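4 讨论

4.1 种子库与地上部分对不上

先说最麻烦的一点。Hundow 河岸的豚草(Ambrosia artemisiifolia),地上植株多的地方,土里的种子不一定多;反过来也一样。原先的设想很简单:哪儿密,哪儿种子雨就大,来年还密。样方数据不支持,至少不完全支持。

七个样地里,Birley 弯道内侧的那块最典型。夏天走过去几乎看不到成株,零星几棵,矮,分枝少,都压在芦苇边上。可表层土拿回温室,出苗最多的就是它。全部样地、全部土层合计出苗839株,这一块占的份额明显高过其他样地(分样地数据见附表)。下游 Drelis 农场外侧的滩地正好相反,植株齐腰,花序密,土样里却没出来多少。

可能的解释有几种,目前分不开。

一是水。豚草的瘦果没有冠毛,风带不远,大部分落在母株脚下,但果实能浮一阵子。春汛把上游滩地的表层种子冲走,到弯道内侧流速降下来,沉积。弯道内侧那块地的表土本来就是一层一层的细沙夹淤泥,剖面上看得很清楚,有些层里夹着碎秸秆和草籽,显然是同一次来水带下来的。这个解释我们偏向接受,但手里没有流速的连续记录,只有两岸的淤积痕迹,不能算直接证据。

二是埋深。豚草种子埋深了不出苗,光照不足、昼夜温差小,容易进入次生休眠。淤积一次,旧的种子层就往下压一次。压下去的种子没死,等下一次冲刷或者翻动再露出来。所以地上看不见,不等于没有。弯道内侧土样分层萌发的结果大致符合这个思路:表层出苗集中,深层出苗少,但深层土摊薄、见光以后又补出了一批。补出的这一批在方法部分没有单独列,应该列的,修改稿里补。

三是取样时间。样地不是同一天取的。Drelis 外侧滩地取得晚,有一部分种子可能已经在野外萌法,土里自然就少。Emese Szalai 负责那一段,她的野外记录写得很细,取样当时地面上已有子叶期幼苗,密度未计。没计,可惜。

4.2 层积时间的影响

豚草种子成熟时多处于休眠状态,要经过低温湿润的层积才能解除。这点没有争议。有争议的是多长算够。

本研究土样统一冷藏,之后进温室,前后观察六个月。头一批出苗很快,翻盘浇水之后没多久就冒出来了,整齐。然后停。停了相当一段时间,中间一度以为试验可以收了。后来重新翻动土样,又出一批,数量不如第一批,但也不能忽略。再后来零零星星。

如果当时在第一个平台期就停止观察,结论会差很多:弯道内侧样地的优势会更夸张,上游两块样地会被判为"基本没有种子库"。实际上那两块地的种子只是出得慢。为什么慢,不清楚。土壤质地偏粘,透气差,可能有关系;种子年龄结构不同,也可能。没有做活力染色,剩在土里没出来的到底是死是活,回答不了。直接萌发法的老毛病,只能测到愿意出的那部分。

湿筛计数可以补这个缺口。筛出来的种子逐粒压,压不碎的再切开看胚。工作量大,而且豚草瘦果的总苞上那一圈小刺在河滩土里常常磨掉了,和别的菊科果实混在一起,碎片更难认。试过一小部分,两个人分别鉴定,结果对不齐,最后没有用。以后要做的话,应先建一套磨损程度不同的对照标本再说。

4.3 刈割时机

管理上最常被问的问题:什么时候割。

割早了,再生。豚草基部侧芽多,初夏割一次,过些日子就从留茬上长出好几个分枝,比不割时矮,但照样开花,而且花序位置低,下一次割草机的刀够不着。割晚了,花粉已经散了,种子也进了灌浆期,割下来的枝条留在地里还能后熟一部分。所以单次刈割,不管放在哪个时候,都不理想。

河岸管护段的做法是割两次。第一次在雄花序刚露头时,第二次看再生情况定。今年第二次定在9月6日,略晚,上游段有的植株下部已经见到硬化的果实,手捏不动。这批种子多半已经具备萌发能力,割下来没有运走的话等于原地播种。沿河管护段长近400米,割下的草堆在路肩上,没有覆盖,下雨以后被水带走一部分。这里是管理上的漏洞,割草本身没有问题,割完之后的处理才决定种子去哪儿。

割草机械也要算进去。刀盘底下、轮胎花纹里带泥,泥里带种子。从 Drelis 滩地割完直接开到 Birley 弯道,中间不清洗,这条路线和种子库的分布方向恰好重合。水流和机械,两个来源,现有数据拆不开。要拆开,得在清洗和不清洗两种情况下分别设样地,至少隔一个生长季。

拔除适合小斑块,尤其是弯道内侧这种植株少、种子库大的地方。土松,开花前拔,连根,效果直接。问题是拔的时候翻动了表土,埋着的种子见光,下一茬出得更多。所以拔一次不够,拔完要有人回来看。样地里做过拔除的小区,后续确实又出苗,密度有高有低,没有统一的趋势。

图3 机械臂、双指夹爪与盛有橙色积木块的蓝色浅盘

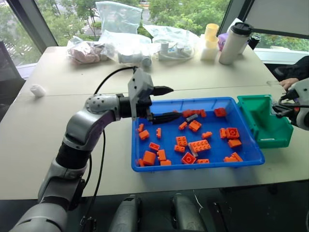
Yuzhen Bai 读过初稿之后不同意上面关于拔除的说法。她的意见是,翻动引起的补充出苗不应当看成副作用,应当看成消耗种子库的手段:既然埋着的种子迟早要出,不如让它在有人管的年份里出,出一批拔一批,总比放着等下一次洪水强。她还指出,小区之间密度有高有低,很可能是回访间隔不一致造成的,间隔短的小区幼苗还没长大就被拔掉,间隔长的已经有竞争致死,两种情况混在一起比较,看不出趋势很正常。

这个意见有道理,部分接受。回访间隔确实不一致,前几次密,后几次疏,人手的原因。按间隔重新分组以后样本太少,没法检验。但把翻动当作主动消耗的手段,有一个前提:之后每年都要有人来,不能断。断一年,补出来的那批苗全部结实,种子库立刻回补,甚至超过原来的量。豚草单株结实量大,在空地上没有竞争时尤其大。河岸管护的人员安排一年一变,这个前提不一定成立。因此这里的建议是:能保证连续回访的小斑块,可以翻动;不能保证的,少动土,开花前割,割下的带走。

4.4 竞争植被

裸地是关键。七个样地里凡是多年生草本盖度高的,温室出苗再多,野外也没看到相应密度的成株。弯道内侧就是这个情况,芦苇和苔草把光挡了。种子在,苗也出,出来以后长不起来。走近了能看到细弱的苗,茎拉得很长,叶子小,多数到不了开花。

Drelis 外侧滩地每年受扰动,春汛刮一遍,车辆再压一遍,多年生草站不住,豚草一年生,出得早,占了先。所以那里地上密、地下少这件事也许可以这样读:种子每年大部分都出掉了,留不下多少进入长期种子库。上一节说的取样时间偏晚是一种可能,这是另一种,两者不矛盾。

补播的试验规模很小。用的是 Papadopoulos 苗圃提供的本地禾草混合种,秋播,播量按苗圃的建议。第一年盖度上来得慢,豚草照旧;第二年春天草丛连片的地方,豚草幼苗明显少,斑秃的地方照样一窝一窝。种子混合里原来有一种豆科植物,出苗极差,几乎可以忽略,可能是河滩土酸碱度的问题,没有追下去。补播的时间也值得再试,春播赶不上豚草,秋播又怕冲。Kaiwen Xia 提过用可降解的草毯压种,还没有做。

需要说明,补播小区没有随机排列,都放在车进得去的地方。结果只能看作初步的。

4.5 与花粉监测的关系

原计划把种子库数据和下风向的花粉浓度联系起来,没有做成。花粉能飘很远,河岸这一段的贡献占多少,从一个采样点说不清。周边农田的茬地里也有豚草,麦收以后长起来的那一茬面积比河岸大得多。地主不同,进不去,没有样方。

只能说一点定性的。河岸第二次刈割前后,花粉计数下降,但同期下了雨,气温也降,下降不能归到刈割上。Hanyu Fu 建议把没割的对岸作对照,对岸条件差不多,就是采样器没有电源。再议。

花期本身受日照长度控制,短日照诱导开花,各年差别不会太大,真正变的是植株大小和密度。出苗晚的那一批,植株小,但花期并不按比例推迟,往往还没长多高就开了。这对刈割高度有影响,留茬要更低,而河滩地不平,刀一低就打石头。现场操作的人对这个意见最大。

4.6 局限

几条,不分主次。

只有一个生长季的土样。种子库的年际变化看不到,而汛期大小每年不一样,沉积过程恰恰是本文解释的重点。单年数据支撑不了太强的结论,前面"偏向接受"的措辞是有意留的。

土样体积小,豚草种子在土里成团分布,一棵母株脚下一堆,隔一步就没有。同一样地内各土芯之间差异大,均值旁边的标准误都不小。增加土芯数量比增大单个土芯体积更划算,下次照这个改。

温室条件和野外不同。温室里水分一直够,温度平稳,没有霜,也没有动物取食。野外鼠类和步甲都吃种子,吃掉多少,没有测。表层的种子大概损失最重,这样一来,温室出苗会高估表层、相对低估深层。Shiyu Liao 在预实验里放过几个防鼠网罩,汛期全冲没了,没有数据。

鉴定方面,子叶期的豚草与三裂叶豚草不难分,大小差得多,再说本段河岸没有三裂叶豚草的记录。但与部分蒿属幼苗在最早的几天里容易混。处理办法是等真叶展开再计数,计数后拔除。等的这几天里死掉的苗没有进入统计。比例应该不高,没有专门算。

取样深度只到犁底层以上。河滩地没有真正的犁底层,这个深度是照搬农田方案来的,弯道内侧淤积厚,下面可能还有更老的种子层,没有取到。那些种子还有没有活力,要等下一次冲刷剖面露出来才好取。水位低的时候可以去看一下,Szalai 已经在老断面上打了桩,桩号和坐标放在附录二,再去的人按桩号找,第三号桩往里挪过一次,以附录的位置为准。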